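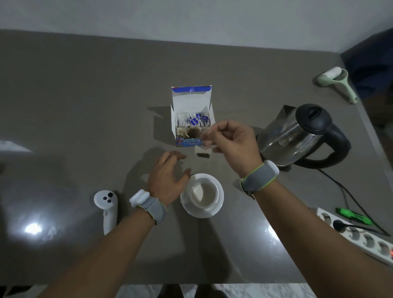

Amanuel Worku asked at the end of our May meeting why the newsletter never writes about the second language of the children, only about that of the parents. He was right, and I promised to put it in this number.

Our Saturday conversation group at Komemora began with 2 tables and a borrowed whiteboard. Now we have 39 people on the list, and most of them are learning English as grown-ups, the way I did. We practise the things that are difficult on the telephone: spelling your surname, changing an appointment, saying that you didn't understand. My own surname, Zarnov, has only six letters and still I have received mail for Mr. Sarnoff and Mrs. Varno.

With the children it is the opposite problem. They come home from school and answer us in English, even when the question was in the other language. In our house we tried a rule for the dinner table. It lasted over 2 weeks and then my daughter stopped telling me about her day, so I gave up the rule and got my daughter back.
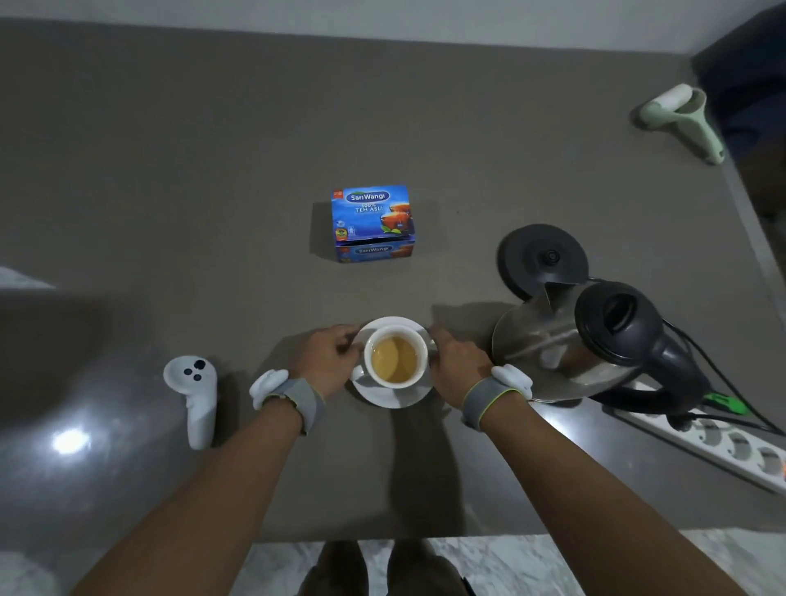 Grandparents should be asked to help, wrote one reader from Geltov Street, and she meant by telephone, every Sunday, with the same story book open at both ends. Her son is learning the letters in this way and he corrects his grandmother's glasses - he tells her when to put them on.

I like this idea very much and we would like to try it as a group. The library has 40 children's books in other languages, on the low shelf behind the newspapers, and you may borrow them for 60 days if you ask at the desk. Please check the colour of the sticker before you take one home.
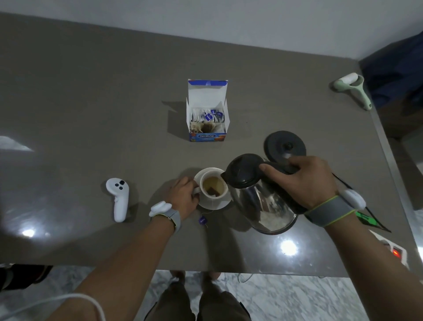 The green sticker means that the text is in two languages, and the yellow one that there is no English inside. For reading on the telephone the green ones are easier, I think, at least at the beginning. If you have books at home which your children have outgrown, bring them on Saturday and write the language on a piece of paper inside the cover. The next group is at ten o'clock, the side door is open from half past nine.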